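Nadja Zürcher
Ran paid search ads for a real business for the first time this winter. A short thread for anyone about to do it as a class project.

Our client was Trandby, a shop that sells replacement parts for sewing machines. Budget: $230. Confidence: much higher. 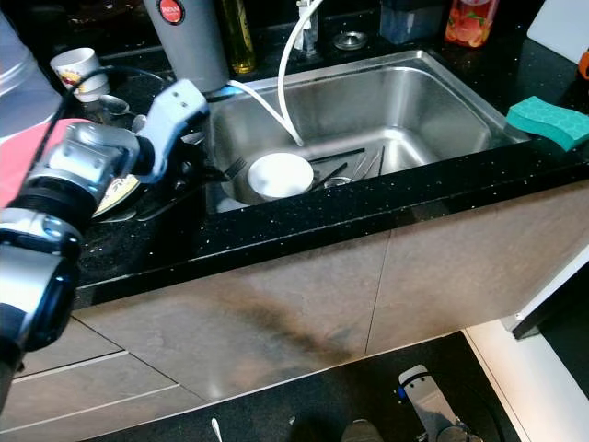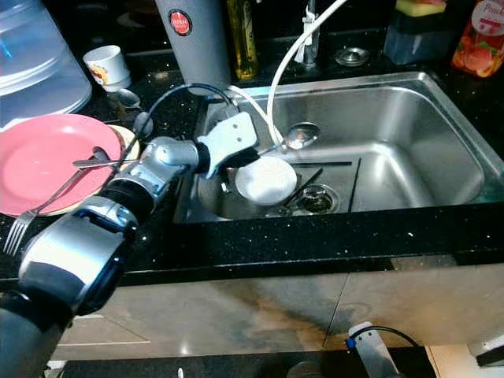
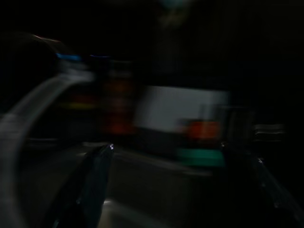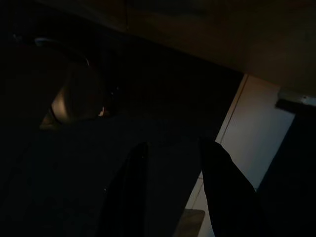

The sink is in the first two.

2/ We wrote 296 keywords. Ruan Adams was very proud of this. Six of them got clicks.

3/ One of the six was "free sewing patterns." Trandby has no patterns, free or otherwise. We paid for those visitors all through January.

4/ Negative keywords exist. They were in chapter two. We had started at chapter three, where the charts are.

5/ My favorite headline was "Bobbins, But Better." It lost badly to "Sewing Machine Parts in Stock," written by Ambros Lehner in the time it took me to find my pen.

6/ Final tally: 286 clicks and a few orders, one of them from Ruan's aunt. She needed a presser foot, so we're counting it.

7/ The owner asked if we could keep the ads going. We said yes, then asked who was paying, and the call got shorter.

8/ Report is due Friday. Ambros wants a section called "Learnings." I'm holding out for "Expenses."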